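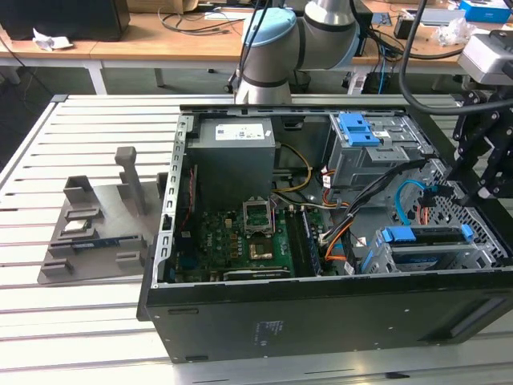

3. Equipment life and record keeping in the district offices

3.1 Study population

The record set used in this section was assembled from the equipment ledgers of nine district land offices served by the Helby depot. Each ledger lists the desktop machines issued to an office, the date of issue, the office of first use, any transfer, any service visit, and the date and stated cause of withdrawal. The ledgers were closed for the purposes of this study on Mar 30, 2018. Entries made after that date were not used, including those that correct an earlier entry.

In all, 202 desktop machines appear in the ledgers with a complete issue record. Machines with no issue date were left out, as were machines issued as spares and never assigned to a desk. At the close of the ledgers 121 machines were still in service. The remainder had been withdrawn, and for these the age at withdrawal is known to the nearest month. The machines still in service are treated as right-censored at the closing date.

All of the machines had been in office use elsewhere before the depot bought them. Age in this paper therefore means time since issue by the depot, and prior use enters only as a grouping variable taken from the purchase sheets (Ametepe and Addo used the same convention in the earlier report). Two supply channels are recorded. Machines bought through Sterkari came in large lots from a single former owner and tend to be uniform within a lot. Machines bought through Ansah came in small mixed lots. The channel is missing for a few early issues, which were assigned to a third group and kept in the analysis.

3.2 Definition of withdrawal

A machine counts as withdrawn when it leaves its desk and does not return to any desk in any office. Transfer between offices is not withdrawal. A machine sent to the depot for service and reissued under the same ledger number is treated as continuously in service, and the time at the depot is not subtracted. This rule lengthens the apparent life of machines that waited a long time for parts. The alternative, subtracting depot time, was tried and rejected because return dates are often entered in batches at the end of a quarter and cannot be relied on.

Replacement of a part does not end the life of a machine. The ledger number is attached to the case, and the case is taken as the unit of analysis. Figure 1 shows a tower with the side panel off, lying on a slotted aluminum table, with the power supply, motherboard and CPU socket exposed. A case of this layout may pass through several years of service with its power supply, memory and storage all changed, and it remains one entry in the ledger throughout. Readers who prefer to think of the machine as its motherboard should note that board replacements are rare in the ledgers and that recoding them as withdrawals changes none of the group orderings reported below.

3.3 Coding of stated causes

The cause of withdrawal is a free text field, filled in by the office clerk and sometimes amended at the depot. Entries were coded into one of four classes: storage fault, power fault, other hardware fault, and administrative. The administrative class takes in office closure, replacement under a general renewal, theft, and loss of software support. Where a field names more than one cause, the first named cause was used. Both authors coded the full set separately, and differences were settled by going back to the service slips where these survive.

Storage faults present a coding problem of their own. Many clerks wrote "disk" for any failure to start, and a share of these entries are contradicted by the service slip, which may record a loose cable or a failed supply. The slip was given priority over the ledger in every such case. Where no slip exists the ledger entry was accepted as written. The resulting count of storage faults is therefore likely to be too high for the offices with poor slip retention - chiefly the two northern offices - and this should be kept in mind when reading the office effects.

Drive capacity was recorded only from September of the second ledger year onward. Most drives entered after that point are listed at some 500 GB. No use is made of capacity in the models, as its absence from the earlier entries is not random with respect to age.

3.4 Storage mounting and service access

Service time was examined separately from withdrawal, on the view that a part that is slow to reach is less likely to be replaced and more likely to be given as grounds for retiring the whole machine. The cases in the ledgers differ in how the storage bay is arranged. In some the drive is fixed by screws into a steel cage. In others it is carried by a plastic bracket, which the service staff report as quicker to work with once the case is open. Figure 2 gives an example of a 3.5-inch drive at a bracket of the second type.

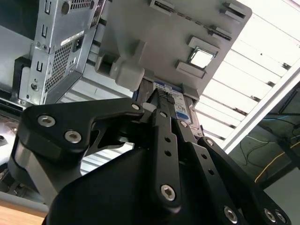

Page 5

Figure 2. A 3.5-inch hard drive held against a gray plastic drive bracket in a desktop computer case.

The depot does not time its service work. The slips carry a start date and a finish date and no hours. As a substitute, the number of slips a technician closed on the same date was used as a rough index of how long each took, with the machine type as the explanatory variable. The index is crude. It is affected by absences, by the arrival of parts, and by the habit of one technician of closing all slips for the week at once. With that technician's slips set aside, bracket cases are associated with a higher closing rate than cage cases, but the interval is wide and includes no difference.

The link to withdrawal is weaker still. Among machines with a storage fault, the share withdrawn without repair is slightly lower for bracket cases. The two case types are unevenly divided between supply channels, however, and the difference shrinks when channel is entered. We do not regard mounting type as an explanation for the office effects in the next section. It is retained in the models as a control.

3.5 Survival by office and channel

Survival curves were estimated for each office and each supply channel. The curves for the two channels lie close together through the first part of the observation period and then separate, with the Sterkari machines withdrawn in greater numbers later on. The separation is produced almost entirely by administrative withdrawals. A uniform lot loses software support all at once, and the ledgers show groups of machines leaving service on a single date for this reason. When administrative withdrawals are treated as censored, the curves can no longer be told apart.

Differences between offices are larger. The Nuso office keeps machines longest under every definition tried, including the one that subtracts depot time. Its service slips are also the most complete, so the result is not easily put down to missing records. Two readings are open. The first is that regular service lengthens life. The second is that an office that keeps good slips is also one that moves weak machines to light duty before they fail - a practice the ledgers do not record, as transfer between desks in the same building carries no entry. The present data cannot separate the two, and the office effect is reported in the tables without a causal reading.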